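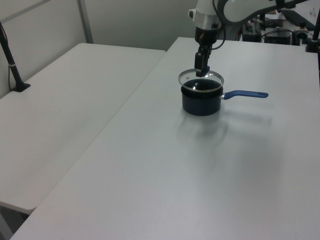

# Why Water Boils

Water is made of very small parts called molecules. A single drop holds far more of them than anyone could count. They are always moving, even when the water looks still. When water is heated, the molecules move faster. Temperature is a measure of how fast they move on average.

In liquid water, the molecules pull on each other. This pull keeps the water together in a glass or a puddle. A fast molecule at the surface can sometimes break free and go into the air. When this happens, we say that the water has **evaporated**. A puddle on a sidewalk in August evaporates quickly, but a puddle in winter evaporates too, only more slowly.

Boiling is a special kind of change from liquid to gas. It takes place inside the water as well as at the top.

## The steps of boiling

1. **Small bubbles form.** These appear on the sides and bottom of a pot long before the water boils. They are mostly air that was mixed into the water. Warm water can hold less air than cold water.
2. **Larger bubbles form at the bottom.** These are filled with water vapor, the gas form of water. They start where the water is hottest.
3. **The bubbles shrink.** As they rise into cooler water, the vapor turns back to liquid and the bubbles collapse. The collapsing makes the low rumble heard before a pot boils.
4. **The bubbles reach the top.** When all of the water is hot enough, the bubbles rise and break at the surface. The water is now boiling.

At sea level, pure water boils at 212 degrees Fahrenheit (100 degrees Celsius). Once it boils, it stays at that temperature. A bigger flame makes the water boil away faster — it does not make the water hotter. The extra heat is used to pull the molecules apart.

## What you see is not water vapor

Water vapor is invisible. The white cloud over a boiling pot is made of tiny drops of liquid water, formed when hot vapor meets cooler air. This change from gas to liquid is called **condensation**. Look closely at the spout of a kettle with an adult nearby, and stay well back. There is often a clear gap between the spout and the white cloud. The vapor is in the gap.

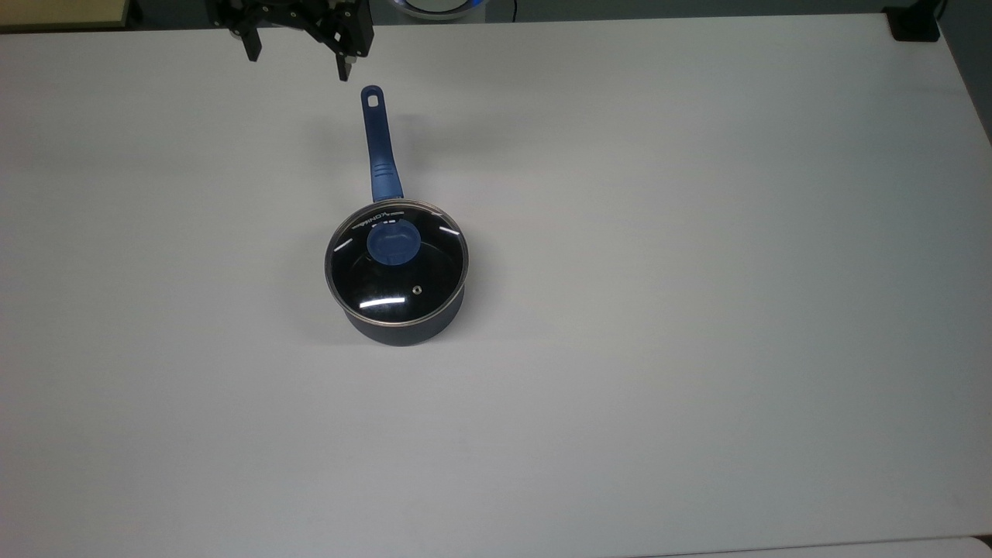 Condensation also takes place on solid surfaces. If vapor touches a window that is cooler than it is, drops form on the glass. The same thing happens on a bathroom mirror, and on the underside of a pot lid.

A lid also saves heat. Each molecule that leaves the water takes energy away with it. With the lid on, much of the vapor condenses and drips back, and less energy is lost to the room. For this reason, a covered pot usually boils sooner than an open one on the same burner.

## Boiling in the mountains

Air has weight, and it presses down on everything below it. This push is called **air pressure**. A bubble of vapor can grow only if it pushes outward as hard as the air and water push in.

High on a mountain there is less air above, so the pressure is lower and bubbles can form at a lower temperature. In the village of Grellton, at 3110 meters, water boils at a temperature well below 212 degrees. At the Jandar pass, which is more than 4000 meters high, it can boil at close to 185 degrees Fahrenheit. Potatoes cooked there need extra time, as the water around them is not as hot.

A pressure cooker does the opposite. Its lid seals tightly, vapor builds up inside, and the pressure rises. The water must then get hotter before it boils, and the food cooks faster.

## Try this: a slow test without a stove

You need two cups of the same size and shape, a saucer, and a measuring cup.

- Pour 250 milliliters of water into each cup.
- Put the saucer on top of one cup. Leave the other open.
- Place both cups on the same windowsill.
- After one week, measure the water left in each.

Write down both amounts. Check the bottom of the saucer for drops before you lift it all the way off.

## Words to know

**Molecule:** a very small part of a substance, made of atoms joined together.

**Evaporation:** the change from liquid to gas at the surface.

**Condensation:** the change from gas to liquid.

**Air pressure:** the push of the air on everything it touches.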